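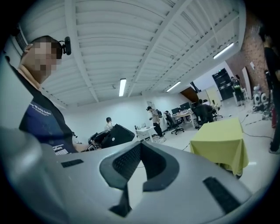
What does Polteck's new service include?

A set of hand-held grippers on loan, a day of training at the customer's own site, and checking of the recordings before they are handed over.

Polteck announced the service on 29/11/2022. It is meant for companies that want to teach a robot arm a handling task but have no arm to spare for it. Workers carry out the task with the grippers in their hands, and the recordings are used later to train the arm.

The basic package has 8 grippers and runs for 20 working days. Customers who need more can add units one at a time. Chargers, spare fingers and a carrying case are part of the package – the computer for storing the recordings is not.

Heltov, which makes parts trays for small workshops, was the first to sign up. It tried the service in July on two jobs, sorting and bagging, and kept 80 hours of recordings after checking. The company said the grippers were easy to learn but tiring on long shifts, and that it moved to shorter turns in the second week.

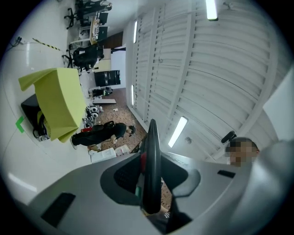 Pricing and availability

Polteck rents the package by the month and asks for no deposit on the first order. Prices are given on request and depend on how many sites are involved. Shipping is extra.

Orders are open now, with delivery in 12 days. Pešek will handle repairs and replacement fingers. Support for file formats used by Hirnix software is planned but has no date yet – until then, customers will have to convert the recordings themselves.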